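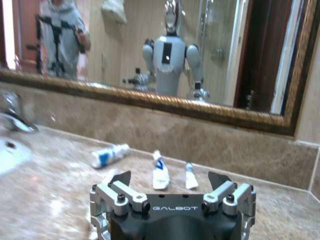
Toothpaste tubes between the open fingers of a gripper, on a polished marble counter below a large mirror.

The Second Bathroom
A household robot struck a wall mirror in the Stoldale test apartment. To find the reason, the team had to read 900 lines of log more than once.

By Moushumi Rathnayake

The noise was small. Yuxi Dong was in the corridor with a cup of tea in her hand, and she thought somebody had put down a plate too hard. When she came into the bathroom, the arm was standing still with its fingertips against the glass, and the operator, Gayan Weerakoon, had his thumb on the stop button.

"I pressed it," he told her. "But it was already finished moving."

The mirror did not break. One finger pad had a chip on its corner, and the wrist had to be calibrated again. By the standards of a robotics laboratory it was a cheap accident. The team at Herath, a small company which writes tidying software for household robots, stopped all bathroom work for two weeks in July because of it.

The task was simple to say. Pick up a tube of toothpaste, move it beside the sink, put it down. The robot had done this 1,720 times in the apartment, with different tubes, and many attempts had gone badly without anybody being worried. Tubes are not friendly objects. They are soft in the middle and hard at the cap, and a half empty one bends when it is squeezed. A dropped tube is a normal event and gets one word in the log.

This attempt was of another kind. Up to that moment the log shows no error at all. The software found a tube, gave it a high score, planned a path and followed it. The difficulty is that the tube it had found was behind the mirror.

"In the data there is a second bathroom," says Phúc Mạch, who wrote most of the perception code. "It has a counter, it has tubes, it has a robot in it. For a camera it is a very good bathroom."

Engineers have known about mirrors for a long time, and Herath had a protection. Before each session a person marks the mirror on the map of the room, and every object that appears behind this surface is thrown away. The protection had worked since the spring. What changed was the place of the robot. On that morning Weerakoon moved the base closer to the sink, to give the arm a better angle, and the map was moved with it by hand. The correction was entered in the wrong direction. On the map, the mirror was now 300 millimeters deeper in the wall than in the room, and everything in front of this line was allowed.

A reflected tube normally appears as far behind the glass as the real one stands in front of it. Most of the tubes were well forward on the counter, so their reflections still fell behind the marked line and were removed. One tube had been left close to the backsplash. Its reflection fell into the gap.

There was a second layer which should have helped. The arm measures the force at its wrist and stops when it feels a contact it did not expect. It did stop. But the limit had been raised some weeks earlier, when the arm was stopping each time a cap touched the stone. Kumudini Begum, who is responsible for safety on the project, had agreed to the higher limit for the counter. She had not agreed to it for the whole room, and the settings file had no way to express the difference.

"I signed a sentence with the word counter in it," she says. "The file had only a number."

Begum is more troubled by the stop button than by the glass. From the first movement toward the mirror to the contact there were 42 frames of video. Weerakoon was watching, as the rules ask, and he reacted quickly. He lost his time in deciding what he was looking at. From his position a hand going toward the mirror and a hand going toward the back of the counter look the same until quite late - and the reflection, coming to meet it, does not make it easier.

The repair has several parts, and they are dull. The map can no longer be moved by hand. After each change of the base, the arm must show itself in the mirror and the software compares the two positions. Force limits now belong to a zone. The approach near any glass is slower, so the operator has more time, and a full run takes noticeably longer than before.

Not everybody is satisfied with this. Hornico, the firm that rents the software for its own trials in Grindiswood, asked whether the mirrors could be covered with paper. Dong refused for her own site. People who buy such a robot will not cover their mirrors, she argues, and she prefers to meet the problem in Stoldale. Begum covered hers for the first three days after the restart, and then took the paper down.

The chipped pad is in a drawer in her office. The new one has been on the arm since the end of July, and the log for the bathroom is again mostly about dropped tubes.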